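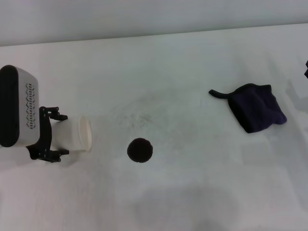 Jesora Hospitality Certificate
Unit 4: Clearing and Wiping Tables
Tutor: Olesia Kobzar

Students are expected to clear a table fully before any wiping begins. Cups are lifted by the body, with fingers kept away from the rim, and coasters or other flat items are moved to the tray. A cup lying on its side should be checked for remaining liquid.

Pale surfaces show grey marks readily. Fold the cloth into a pad, dampen one face and work from the far edge towards the body. Diluted cleaner is prepared at 50 ml per 2 litres of water.

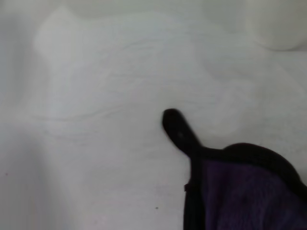
Faint lines and streaks on a white top are best judged from a low angle, against the light. Where a line remains after a second wipe, it should be recorded as a scratch and left alone. Abrasive pads are not permitted.

Written task: 200 words on the care of white table tops, to be handed to Atif Rajput by Wednesday.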